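Table Linen and Metalware, December 2020

Gallery notes compiled by Fabian Zwahlen

The entries on this page cover printed cloths and the metal bowls set on them. Dimensions and stock codes are held in the Gronard register. Colours are given as they read under the room's own lighting, which shifts the greys slightly toward blue – allow for this when matching.

Cloth 332 belongs to the leaf group. The ground is gray-blue with an overlapping fan repeat in fine light line, and the leaves are scattered over it in coral, yellow-orange and a muted beige-yellow. Wash at 60 degrees maximum and iron on the reverse.

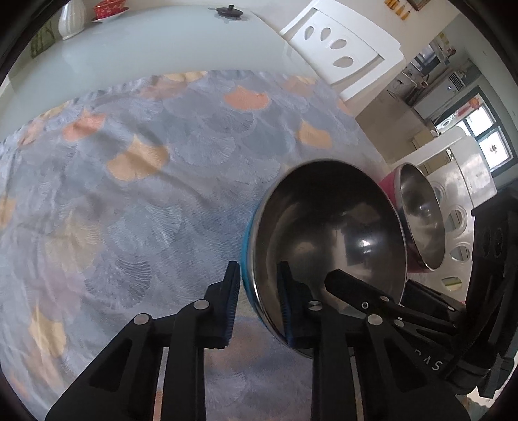
Kári Laxdal wrote in to ask whether the bowls should be nested for storage, as his blue one has picked up a ring of fine scratches on the outside from being stacked with others. He now puts a sheet of felt between each pair and has had no further marks.

Felt is suitable. Kitchen paper also works, but it holds moisture and should be changed if the cupboard is at all damp.

Large bowl: bright blue exterior, polished rim, stainless interior. Streaking on the inside of stainless bowls is usually mineral residue and comes off with diluted white vinegar. Rinse and dry straight away.

Smaller bowl: deep pink-red exterior, shiny gray interior. Keep abrasive pads off the coloured side of both sizes.

Cloths are stored rolled. Folded cloths hold a crease along the hem that one pressing won't always remove.

Corrections to the colour names go to Natnael Gebru at the Madska office.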